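Drundness Walking Club
Minutes of the general meeting, 2026-03-06

Chair: Ishbel Drummond
Minutes: Bart Van Hecke

1. Previous minutes
The December minutes were read and accepted with one correction - the Prikby walk was led by Bart, not Ishbel.

2. Money
The balance stands at $979. Hall hire is paid to the end of winter. Members who still owe fees should pay before the next walk.

3. Rustitz track
Two trees are down past the second gate and the lower path is closed. Ishbel has written to the council and had no answer yet. Until it is cleared we will use the ridge path, which adds 729 metres each way. Slower walkers may prefer to turn back at the lookout.

4. Weekend away
Verbruggen Lodge has offered us the bunkhouse for two nights. Linen is not supplied. There was some discussion about car pooling, and it was agreed that drivers should be paid for petrol on the day. Bart to confirm the booking and ask about parking for the trailer.

5. Food on walks
It was agreed that everyone carries their own lunch and water. Shared snacks are welcome at the morning stop. Members with allergies asked that packets be kept so the ingredients can be checked.
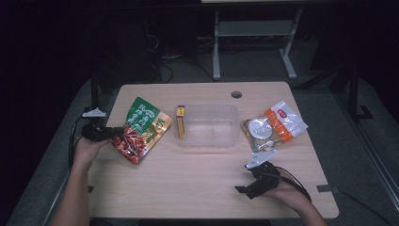
Rubbish goes home with whoever brought it. The bin at the Prikby car park has been taken away and will not be replaced.

6. Other business
The first aid kit needs new bandages and a cold pack. Bart to buy these and bring the receipt. Ishbel still has a grey beanie left behind after the last walk.

Next meeting to be set once the lodge dates are known. Meeting closed at 8.40 pm.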